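4.3. Generación de escenas para la tarea de fregadero

La tarea elegida para la evaluación fue la retirada de vajilla desde una cubeta de fregadero, dentro del entorno de cocina simulado Purinau. El agente recibe una imagen RGB y la posición de las articulaciones, y devuelve un desplazamiento del efector. No se usó información de profundidad en ninguna de las dos variantes comparadas.

Las escenas se generaron con Savchuk, el módulo de colocación de objetos desarrollado el curso anterior por Natanael Coutinho. El módulo toma una cocina base, sortea los objetos y su posición y descarta las combinaciones con interpenetración inicial. Tras el filtrado quedaron 1.552 escenas válidas, de las que se reservaron 100 para la evaluación. La revisión visual de las reservadas la hizo Cuiping Qian, con el criterio de que el plato objetivo fuera visible al menos en parte desde la cámara principal.

La disposición de los objetos sobre la encimera es deliberadamente desordenada. Interesaba que hubiera platos fuera de la cubeta, de modo que la política no pudiera resolver la tarea yendo hacia cualquier plato del campo visual.

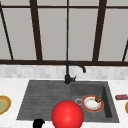 Figura 11. Escena simulada de la tarea de fregadero, con un plato de borde rojo anaranjado en la cubeta y otros dos, parcialmente visibles, sobre la encimera.

En escenas de este tipo se observan dos dificultades. La primera es el contraste: el desagüe es circular, plateado, y queda junto al plato, por lo que el detector de contornos de la variante A lo propone a menudo como candidato de agarre. La segunda son los restos de comida. Un objeto pequeño apoyado en parte sobre el borde del plato altera el contorno y desplaza el punto de agarre estimado.

La variante B sustituye el detector por el codificador Weltusine, preentrenado y con los pesos congelados. Solo se entrena la cabeza de acción. El resto de la configuración (tasa de aprendizaje, tamaño de lote, duración máxima del episodio) es idéntico en ambas, según se detalla en el apartado 3.

4.4. Resultados

La variante B completó más episodios que la A en el conjunto reservado. La diferencia se concentra en las escenas con platos a ambos lados del fregadero; con un único plato en la imagen, las dos se comportan de forma similar. En B los fallos restantes corresponden casi siempre a colisiones con la pared interior de la cubeta durante el descenso —la política identifica bien el plato, pero se aproxima con un ángulo demasiado cerrado—.

Se repitió el entrenamiento con 2 semillas por variante. Es un número bajo, impuesto por las horas de cálculo disponibles en el servidor Broson, y no permite dar intervalos de confianza. El orden entre variantes se mantuvo en ambas semillas.

Queda pendiente repetir la evaluación con el grifo en otras posiciones, ya que en todas las escenas generadas ocupa el mismo lugar respecto a la cubeta.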